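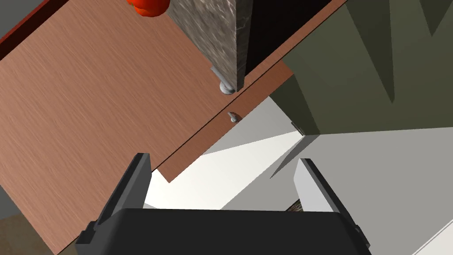 The knob that wasn't there

11 December 2018
by Gareth Sedgwick

Home Blog Projects Archive Contact

So I lost most of a weekend to that little gray knob. If you've been following along you know I'm trying to get Cropper (my name for the simulated arm, don't ask) to open things in the kitchen world I built in Senau. Doors went fine back in May! Knobs, well.

The fault looked like this in the logs: Cropper comes in with the jaws open, lines up on the knob, closes, reports a good grasp, pulls, and nothing moves. Over and over. I ran 32 tries overnight and got 7 pulls that worked, and those were worse than the failures, to be fair, because I couldn't see what was different about them.

My first guess was friction. I cranked it way up and then the fingers started sticking to the wood, so I put it back. Then I blamed the marble block, which stands pretty close to the knob, and moved it over. Same thing. I even spent an hour on the lighting (it's blown out to white between the fingers from this angle) even though the grasp code doesn't look at light at all. I was tired, okay?

It was the collision shape. Line 913 of the scene file, where I'd pasted the knob in from my old Windwood project and never changed the scale. The knob you see was drawn in the right spot, but the one the physics cared about was a tiny thing buried inside the board. The fingers were closing on each other and my "good grasp" check only asked if the motors had stopped. Well, sure they'd stopped!

Two fixes, then. The shape is the right size now, and the check looks at how far apart the fingers end up, so a closed hand with nothing in it counts as a miss. I ran it 16 more times this morning before work and every pull went through. Next I want to try the same check in Brirora, where the handles are all different and I've probably made the same mistake at least twice.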